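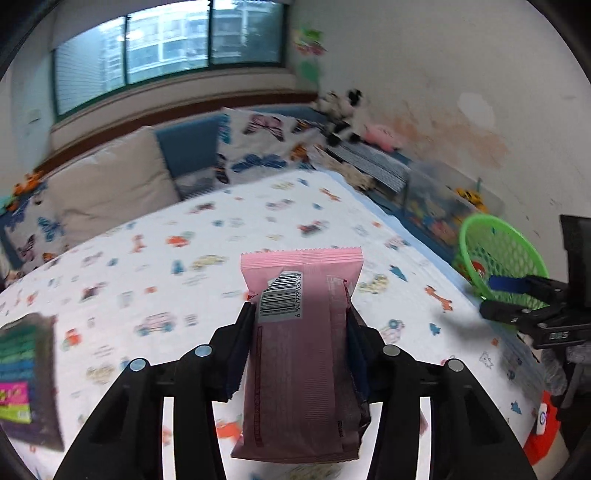
Pink wrapped package held upright between the two fingers, over the printed sheet. Second gripper at right.

Gallery: hand-held gripper demonstrations on soft surfaces

Supplementary page for the Skostura grasping study, maintained by Obsa Sisay and So-ying Tse. The study asks whether a policy trained on demonstrations from hand-held grippers transfers to a fixed arm when the background is heavily patterned. We collected 300 demonstrations in homes and kept 201 after filtering for tracking loss. The remainder were dropped before training.

Notes on the grasp shown

Contact: the textured pads press on the left and right sides of the wrapper, leaving the barcode label on the face uncovered. Side grasps of this type were labeled "lateral" in the Jarman annotation set.

Surface: bed covered with a white sheet printed with small vehicles, giraffes and trees. Printed motifs were the main source of false object proposals in the Gonstead baseline - masking by depth removed most of them, but not those next to a fold.

Wrapper: film packaging with crimped seals. Creases and glossy folds change the apparent outline between views, so we score grasp width from the linkage angle and ignore the visual contour.

Evaluation: 10 trials per object on the Sudano arm, five objects per surface. A trial counts as a success if the object is still held at the end of the transfer motion. Drops during release are logged separately.

Annotation files use the same object names as the training split. Corrections go to Tse.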